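24 February 2018

Third day on the damp in the back room at Skeldale. Logging readings at breakfast and again before bed, same spots each time, door closed for an hour beforehand. The meter is the cheap pin type and its scale is calibrated for softwood, so on plaster the number means very little on its own. I am treating it as a relative index and only comparing each spot with itself.

Morning set: the chimney breast is unchanged from yesterday. The outside wall below the window has dropped slightly at knee height and stayed put at the baseboard. The party wall is dry to the meter everywhere, as before. Relative humidity in the room was 63 percent with the radiator off overnight. I moved the hygrometer off the windowsill, where it was reading the window more than the room, and put it on a shelf at chest height against the party wall. Readings before today should be marked as suspect in the notebook. Did that in pencil.

Salt test on the hygrometer is still going. Bottle cap of wet table salt in a sealed bag with the sensor, should settle at 75. First attempt gave 72 after only four hours, and I opened the bag too early, so it does not count. Repeating with the spare unit overnight. If both units come out low by the same amount I will apply a flat correction and stop thinking about it.

Enikő Győri came by before lunch to look at the wall from the outside. She used to survey older houses and still carries a flashlight that is brighter than mine. Her view is that the ground outside has been raised over the years, probably when the path was laid, and that the soil now sits higher than the floor inside. She pushed a steel rule down beside the wall and got 112 millimeters from the top of the path to the top of the slate course. The slate is the damp-proof layer, so that stretch of wall has been taking in water above the point where it was meant to be stopped. She was careful to say this explains the baseboard reading and does not explain the chimney breast.

For the chimney breast there are two candidates. The flue was capped when the stove came out and there is no vent in the sealed fireplace, so any rain that gets past the cap has no route out. The other is salts. Old soot leaves salts in the plaster that draw water out of the air, and a pin meter reads salts as damp. The shape of the stain favors salts: it has a hard brown edge and it does not move after rain. I checked it against the rain gauge for January and there is no relation that I can see.

Called Arif Amarasinghe about cutting a vent. He can do it, but wants the flue swept first, and the sweep cannot come for two weeks. Agreed. He also said to leave the plaster alone until the vent has been in for a full season – so no repainting before July at the earliest. He quoted separately for the hole and for the grille. The grille is a stock size and I may as well buy it myself.

Afternoon spent digging. Started at the corner by the downspout and worked toward the door, taking the soil down to a hand's width below the slate and throwing it on the bed behind the shed. The soil is heavy, with a lot of broken brick in it. Found a clay drain joint I did not know about, cracked across the collar. It is directly below the downspout. This was not on the sketch plan that came with the house. I ran a watering can down the gully and the water came up at the crack within a few seconds, so the gully is feeding the foot of the wall every time it rains. Covered it with a board and ran the downspout into a bucket for now. Bucket to be emptied every morning.

Amber Ashworth next door says her gully was replaced before she moved in and she has the receipt somewhere. Asked her for the depth of the pipe if it is written down. The two houses were built as a pair and the runs are likely mirrored, though I would not dig on that assumption.

Came in at dusk, back stiff, and moved everything in the room at least a foot off the outside wall so that air can get behind it.

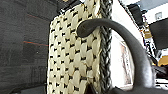
Would a dehumidifier fix the wall? It would lower the humidity of the room and speed up surface drying, but the wall will keep taking in water for as long as the ground is high and the gully is cracked.

I will still borrow the one Magdolna Lakatos offered, mainly for the data. If I weigh the water it collects each day with the door shut, I get a rate, and the rate should fall once the drain is repaired. She says the tank cutoff sticks, so it needs checking before bed. Power draw is printed on the back and I will put the plug-in energy meter on it to see what it costs to run.

Evening set: baseboard unchanged, knee height unchanged, chimney breast up one point, which is within the spread I get by reinserting the pins in the same holes. Humidity 61 with the radiator on low. Outside air is colder and drier tonight, so an open window would help more than the radiator does. Opened it for twenty minutes and shut it again.

To do: price a new gully and collar, ask Enikő for her long level, buy pins for the meter, phone the sweep to confirm the date. Bucket.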